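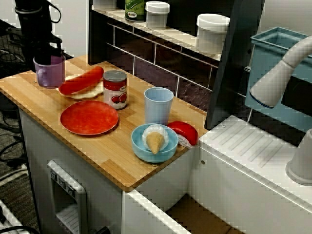

Judora gives its kitchen arm the dishes, and the staff the paperwork

2024-05-19 | Reading time: 1 min

The robot arm at Judora, the test-kitchen firm, practices on a play kitchen, where the mug is purple and the hot dog is a toy. Its human colleagues have been promoted to writing down what it does.

Melaniia Nazarenko used to clear tables in the company canteen. She now resets the counter 80 times a shift and logs each attempt on a form with 300 boxes. "I was told I'd be doing less with plates," she said. "I know these plates very well."

Judora wants the arm clearing real trays by June. No jobs will go, according to operations head Illia Kostiuk, though two titles have already gotten longer. Staff have asked for a pay grade to match.

Kostiuk said the request was being logged.

Related
Zimis warehouse staff get robot, lose break room
Marchuk delays automated bakery line again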